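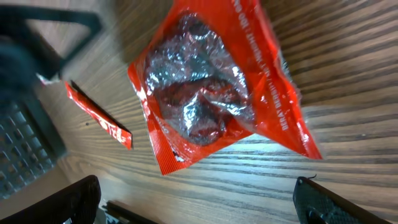 Does the type of packaging affect how snack packets are sorted and stored at home? In our sample it did, and the material of the packet mattered more than its size.

3.2 Packets and surfaces

The packets in this part of the study fall into two groups. The first is film bags with a clear window, which let a person judge the contents without reading the label. The second is fully printed packets. Film bags have a crimped seal that catches on neighboring packets and makes a stack lean. Torn strips left over from opening were recorded as waste and kept apart from the packets in the count.

All sorting was done on a wooden tabletop. We chose wood over a coated surface after the September pilot, in which film bags slid too easily when placed one on another. The Lalosov households, where the pilot took place, also reported wood as their usual kitchen surface.

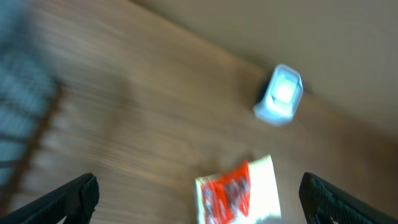

Figure 4. Snack packet and small translucent container on the wooden surface.

Small containers were included for items already opened. Following the Dobson storage scheme, a packet was scored as "placed" when it lay flat and had stopped moving, and as "stored" when it was inside a basket or container. Packets resting on other packets were scored as "stacked" even when the overlap was partial.

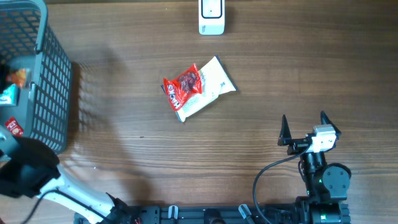
Partial overlap was the most common form of stacking in the 400 placements we coded. A smaller bag tended to end up on a larger packet, and the lower packet was then often missed in the next round of sorting. Mesh baskets reduced this problem, as packets could be stood against the wall of the basket with their fronts showing. The Sarkon checklist does not separate these cases, so we added 3 codes of our own for overlap, leaning and standing.

Each session closed with a cleared work area.
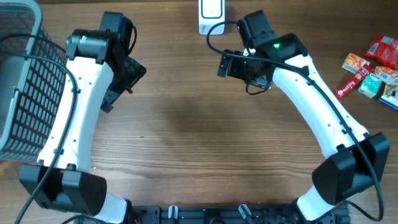
We treated the area as cleared when no packet, scrap or container remained within reach. Sessions that did not meet this rule were coded again by a second rater using the Jiltono form, and six were dropped from the analysis.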